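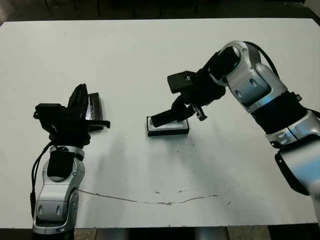
Selina Aebischer
Staff writer, health and fitness

Breathing courses: your questions

Readers have been writing in since February, mostly after seeing adverts for the Vakar method. I did the online course, went to two of the group classes and came away less impressed than the adverts said I would be.

What is a breathing course?

Someone tells you when to breathe in and when to breathe out, usually over music. Vakar does this in sessions of 45 minutes. Grekunex, the other one people ask about, keeps it to 10 and lets you do it sitting in a chair. There are differences in the counting. I could not feel them.

Does it work?

Depends what you were promised. Slow breathing makes plenty of people feel calmer while they are doing it, and I was one of them. Claims about "clearing toxins" or "resetting your cells" are another matter. I asked Vakar what was being cleared and got back a leaflet about the founder's time in the mountains.

Do I need an app?

No. A kitchen clock will do. The Byun app has a nice chime and a circle that grows and shrinks, and if that keeps you at it, fine. I found I was watching the circle and forgetting to breathe.

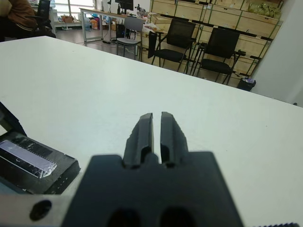 A black gripper with two fingers over a large white table.

Is it safe?

Gentle, slow breathing is fine for most people. I would be much more careful with the fast, heavy kind, which can make you dizzy or leave your hands tingling. Teachers like to call this "energy moving". It can also just mean you are breathing too hard. Stop if you feel faint, and never try it in water or while driving. If you are pregnant, or have epilepsy or trouble with your heart or lungs, ask your doctor first – a form ticked at the door is no substitute.

Are the teachers qualified?

They have certificates. Whether that counts for much is up to whoever printed them. Dindo Lagman, who taught my second class, told me his training took five days and that he had been a swimming coach before. He was good with nervous beginners and I would go to him again, but I put that down to the swimming.

Why do I have to sign up to level two?

You don't. I was told that level one "opens" things which level two then "settles", and that leaving a gap between them was unwise. Nobody could tell me what would happen in the gap. I have been in it for months. 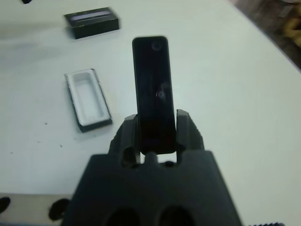
A slim black object with rounded corners, held between two gripper fingers.

What about the Metari nose clip?

I can't recommend it. It pinches, and the booklet spends more pages on the carry case than on why you might want one.

Can I get my money back?

Read the terms before you book. The course I took had a refund period that ended before the first live session, and I only noticed afterwards. Ask for a single paid class first. If they won't sell you one, I would take my money elsewhere.

Will you be trying any others?

One more, in a village hall, with tea. It costs less than the app.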